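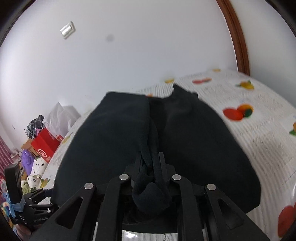
Dark garment on the fruit cloth, both grippers in. Photo from the question.

Hand-held grippers: dark clothes folding runs keep getting rejected, light ones are fine

Asked in: Student projects and clubs
Tags: grippers, cloth folding, demonstrations, lighting
Viewed 325 times

I'm in a student robotics club and our project this year is folding clothes. We're entering it in the Flaltgate student challenge, cloth handling section, and the deadline for the first set of demonstrations is in April. We do the folds by hand with a pair of hand-held grippers, one in each hand, each with its own camera, and then the recordings go to train the policy for the arms at school. Each of us records at home on whatever flat surface we have, so that we get a mix of backgrounds.

My surface is a white cloth with fruit printed on it. I've recorded 74 folds on it so far. The light clothes go through our checking script with no trouble. The navy and black ones mostly don't. The script is one we got from an older Rugemalira project. It draws an outline round the garment in every image and throws the run out if the outline jumps too much between one image and the next. With dark clothes the outline is all right until I pinch a bit of the cloth in the middle and start lifting. Then it swallows the fingers and the inner arms of the gripper as well, and the area shoots up.

I can see why, more or less. The gripper is black and so is the garment. In the picture I've got the middle bunched up between the fingertips and even I have trouble saying where the cloth stops and the arms start. You can see dark cloth through the triangle holes in the outer arms too, and I think the script treats all of it as one shape.

Things I've tried:

Turning the room light on and off. With it on I get glare on the cloth low down in the picture. With it off everything is too dark.

Raising the exposure. The white cloth and the wall go to nothing and the navy still looks black.

Dropping the threshold in the script. Now it lets everything through, including two runs I know were bad.

Is there a setting I'm missing, or should I change the surface, or the clothes? I'd like to keep some dark clothes in, as the rules say the test garments can be any colour.

Also, a smaller question. Does it matter that there are bags and soft toys at the side of the cloth? One of the others in the club says it does and I should clear up first.

3 answers

Answer 1 (accepted)
Score 5

We had this with school jumpers two years ago. The threshold won't fix it. The script is finding dark pixels on a light background and you have two dark things touching, so it's doing what it was written to do.

Mask the gripper out before you look for the garment. The camera is fixed to the gripper, so the body and the arms only ever show up in the same part of the picture. What moves is the opening and closing. If you log the finger width with each image, and most kits do, you can make a small set of masks and choose one by width. We made ours like this:

Hold the gripper over a plain white sheet with nothing in it. Open and close it slowly and record at 60 images a second. Pick out one image for each few millimetres of opening. Threshold those, tidy them up by hand in a paint program, save them as black and white. Ours took an evening.

Then in the script, blank out the masked part and compare the garment outline only outside it. You lose the bit of cloth that is behind the arms, but the area stops jumping and that is what was failing you. Fill in the triangle holes in your masks as well. You don't gain much from the scraps of cloth showing through them and they flicker.

You also need a mask for the other gripper, and this is more awkward, as it moves about in the view. We didn't manage it properly. What we did was ignore any blob that touches the edge of the picture on that side and isn't joined to the garment. Once the second gripper has hold of the cloth it is joined, so for that part of the fold we only used the other camera's check. In your picture it's coming in at the lower left and is right up to the side of the garment, so expect the same.

Tape helps a bit. We put a thin strip of pale matt tape down the outside of each finger, not on the gripping face. It gave the script an edge to find. Check the Flaltgate rules before you do this, because the Grondwood league made one team take theirs off.

On exposure, go up one step and stop there. You want to see the folds in the navy, and the wall can go white. A lamp off to one side, low down, shows the ridges much better than the ceiling light does. Move it until the glare is off the part of the cloth you're working on.

Comment from the asker: The masks worked. I made them at the kitchen table and reran all 74. The only dark ones it still rejects are where I'm holding the left gripper too far in. Haven't tried the tape. Asking about the rules first.

Comment: Remember to make new masks if anybody takes the camera off and puts it back. We didn't and lost a whole batch.

Answer 2
Score 2

Leave the bags and toys where they are. If the garment is always on a tidy surface the policy will learn a tidy surface, and the arms at school will be looking at a classroom. What matters is that nothing from the pile ends up on the cloth in the middle of a fold. Just make sure it isn't the same pile in the same place in every run. Shift it to the other side sometimes, or turn yourself round so the wall isn't always at the back.

The fruit cloth is fine for the same reason, although I would do a batch on something plain too. Small coloured prints near the garment can get picked up as part of it if the script works on colour. Yours sounds as if it works on brightness, so the yellow ones shouldn't bother it. The dark green leaves might. If you see the outline poking out towards a leaf, that's the cause.

One more thing about your grip. If you pinch in the middle with several layers between the fingertips, you can't tell from the picture how many layers you've got. We found it easier to label afterwards if the first pinch was at an edge or a corner. It depends how you're planning to fold it, so ignore this if the middle lift is part of your method.

Answer 3
Score 0

just use white t-shirts. we did Daltwood last year with only white and grey and came through the first round ok

Comment: The question says the test garments can be any colour.

Comment: ours were meant to be as well but they only gave us light ones. might be different for Flaltgate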